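Início Listas Arquivo Ajuda

Pesquisar nas mensagens Pesquisar

Lista Casa em Ordem
Assunto: Re: panos de microfibra, como é que vocês guardam isto?
22/07/2019

Olá a todos,

Respondo por baixo da citação, como manda a casa (já me puxaram as orelhas por causa disso em fevereiro, e com razão).

> Comprei um pacote de panos de microfibra da Dornow e estou desesperada. As
> toalhas de algodão dobro em três e ficam direitinhas na prateleira, estes
> panos não. Escorregam, abrem-se, a pilha tomba assim que tiro um. Já tentei
> enrolar e ficou pior, parecem meias. Alguém tem um método que funcione numa
> gaveta baixa? A minha tem 2 palmos de largura e pouco mais de nada de altura.
> E outra coisa: lavam-nos com o resto da roupa ou à parte? O meu marido jura
> que é tudo igual.

Ai, como eu te percebo! Andei anos a atirar os panos para dentro da gaveta e a fechar depressa antes que saltassem cá para fora. Na cozinha da casa antiga tinha mesmo um que ficava sempre entalado atrás, e só dei por ele quando fizemos a mudança, duro como uma bolacha.

O que mudou a minha vida (exagero, mas pouco) foi deixar de dobrar os panos como se fossem toalhas de rosto. A microfibra é fofa e tem alguma mola, não vinca como o algodão, e se lhe fazemos muitas dobras ela vai-se abrindo devagarinho durante a noite. De manhã vamos à gaveta e está tudo desfeito. Portanto, poucas dobras e bem assentes.

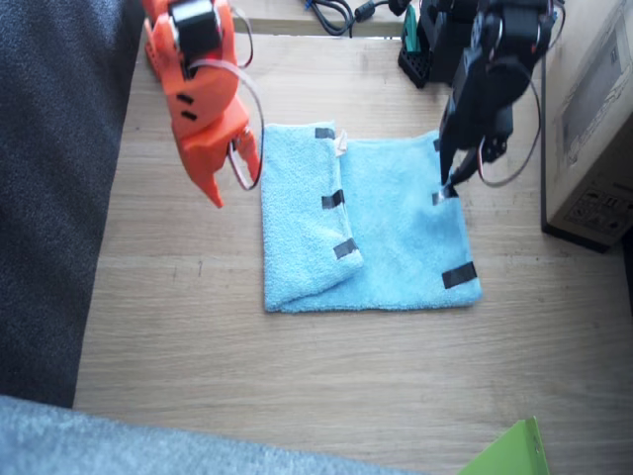

Para a tua gaveta eu fazia a dobra em três ao comprido, e depois uma última ao meio, e guardava os panos de pé, encostados uns aos outros, com a dobra virada para cima. Primeiro estende-se o pano numa mesa lisa e passa-se a mão do centro para fora, porque as pontas ficam sempre um bocadinho enrugadas. Depois traz-se o lado esquerdo para dentro, mas olha para o pano azul-claro aí em cima: a aba dobrada ficou um pouco mais estreita do que a parte lisa que sobra à direita. Se quiseres terços certos, antes de fechar o outro lado puxa essa dobra um nadinha mais para dentro. Repara também que a parte dobrada fica mais gordinha, e é aí que eu assento a palma da mão e carrego, de cima para baixo, até sair o ar. Sem isso, a segunda dobra fica torta e a culpa é sempre do pano, coitado.

Outro pormenor, a etiqueta. Nesse pano sai uma etiquetazinha branca da dobra, na borda de cima, e eu uso-a como referência: ponho sempre a etiqueta do mesmo lado antes de começar, e assim os panos saem todos dobrados no mesmo sentido. Há quem as corte logo que chega a casa. Eu deixo-as ficar, mas se te arranham quando limpas vidros, corta rente à costura com uma tesoura pequena e pronto. Não puxes, que vem a linha toda atrás.

Quanto às marcas de fita preta, é um truque que dá muito jeito para quem está a aprender (ou para quem tem filhos a ajudar e quer que eles acertem com as bordas). Cola-se uma tirinha perto de cada ponto que interessa e depois é só levar uma à outra. Em casa ensinei assim os miúdos e ao fim de uma semana já não precisavam de fita nenhuma - tirem-na é antes de ir à máquina, que a cola agarra-se ao pelo e eu estraguei um pano amarelo muito jeitoso por me esquecer disso.

Sobre as gavetas baixas: comprei na Jinard uns separadores de pano, daqueles moles, e não gostei. Dobravam-se com o peso e ao fim de um mês já não separavam coisa nenhuma. Agora uso uma caixa de sapatos cortada à medida, forrada com papel de embrulho, e está lá desde então. Custou-me zero e até tem graça. Se tiveres a gaveta muito rasa, mede a altura do pano já dobrado antes de cortar a caixa, que eu cortei a primeira alta demais e a gaveta não fechava.

A lavagem, então. Desculpa lá, mas o teu marido não tem razão! Microfibra à parte, ou pelo menos longe das toalhas turcas, que largam cotão por todo o lado, e o pano apanha-o todo e nunca mais o larga. Eu junto os panos numa bacia durante a semana e faço uma máquina pequena, a 40 graus no máximo (na minha, que é uma Wróbel velhinha, o programa curto diz 42 minutos e demora sempre mais). Amaciador nunca, nem uma gota, ficam escorregadios e deixam de absorver. Secar ao ar, estendidos, e só dobrar quando estiverem mesmo secos. Se ainda houver um restinho de humidade, a gaveta fica a cheirar a cave.

Ah, e cores! Separo por cores e não me arrependo: os azuis são para vidros e espelhos, os verdes para a cozinha, os cinzentos para o chão e para a casa de banho. A minha sogra acha isto uma mania. Pode ser que seja, mas também não quero limpar a bancada com o pano da sanita, e ela que me desculpe.

Já agora, aproveito para perguntar eu uma coisa - alguém tem experiência com os panos grandes da Javthorpe, os de secar o carro? Vi um pacote de 3 em promoção e fiquei tentada, mas são enormes e não sei se a dobra em três funciona ou se tenho de dobrar em quatro primeiro. E se largam tinta na primeira lavagem, digam-me, que da última vez fiquei com umas meias brancas cor de céu.

Conta depois como correu com a gaveta. E se a pilha continuar a tombar, manda as medidas para a lista, que eu faço aqui umas experiências com a caixa e digo-te o tamanho.

Um abraço e boas dobras!

Partilhar 2 comentários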